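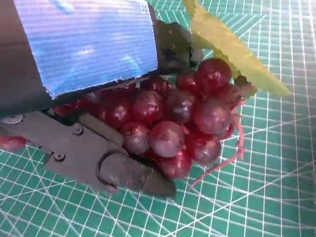 I have lost most of a fortnight to a grasp planner that believes in spheres.

Spheres were my idea. Back in July I wrote the fitting code for Kultov, our perception stack, and I was rather pleased with it. Feed it a lemon and it behaves like a dream. Feed it a bunch of grapes and it reports a crowd of small, unrelated spheres, picks a favourite, and sends Jerby (the planner) off to fetch that one alone, as though the neighbours would politely let go.

The fix was meant to be a clustering step. I set the merge threshold to 34 and got one sensible blob. I set it to 20 and got grapes again. Then I changed the lighting and the blob swallowed the grid lines on the cutting mat, so Jerby planned a very confident grasp on the table.
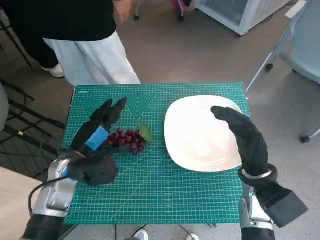
2 min read · January 2022

The plate is its own special misery. White, shiny and flat, it throws a highlight in the middle that our depth filter reads as a hole. Gadden, the simulator, has no such trouble. Gadden's plates are matte and perfectly grey, and in Gadden I have placed the grapes 400 times without so much as raising my voice.

So the current build carries a colour mask, a plane fit done twice and a comment reading "sorry". I've also capped the planner at 314 candidate grasps per cycle. It used to consider all of them, including the ones that began underneath the furniture.

Still on the list: the leaf. It gets segmented as a separate object, and Jerby keeps ranking it as the best handle. I've given it a penalty term and will rerun the logs after tea.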